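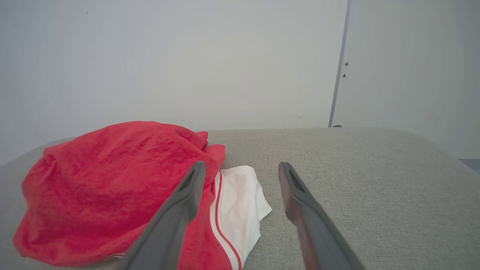 My neighbor asked me on the way in why anybody needs a robot to do laundry when we all have two hands. Fair question! I didn't have much of an answer for her, so I went along to the open house at Bekanach with it still in my head.

4/19/22 - If you've driven through Jultotholm lately you've passed the Bekanach building without noticing it (I did, for years). Well, they finally opened the doors to the rest of us, and I spent most of the afternoon in there. The sign-in sheet said 79 when I wrote my name on it, and there was still a line behind me out to the parking lot.

The laundry project goes by Kaneko, and it was easily the most crowded stop. I figured I'd see a robot whip through a basket of shirts. Nope. The people running it talk about picking up one piece of clothing the way I talk about parallel parking. Cloth never lies the same way twice, so a sleeve can look like a hem, and the robot has to find a spot worth grabbing before it can do anything else. They told us they have 1,668 tries saved so far and that the first 1,000 were pretty rough. I believe it, I've met a fitted sheet.

What got me was how quiet the crowd went. Kids who had been climbing all over the front steps stood there with their mouths open, over a shirt!
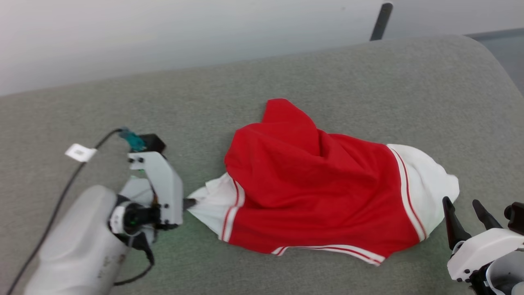
One gripper has hold of the white end of the garment during the Kaneko demonstration at Bekanach.

I did ask when I could have one at home, and I got a polite laugh. Folding is a long way off, they said, and matching socks is further. There's a second project called Groleck that sorts small parts into trays, but I only caught the tail end of it and the room was too packed to hear much.

They're planning another open house in July, free again, and they want to run it longer so the line moves. Park on the street if you go, the lot fills up fast. I'm bringing my neighbor.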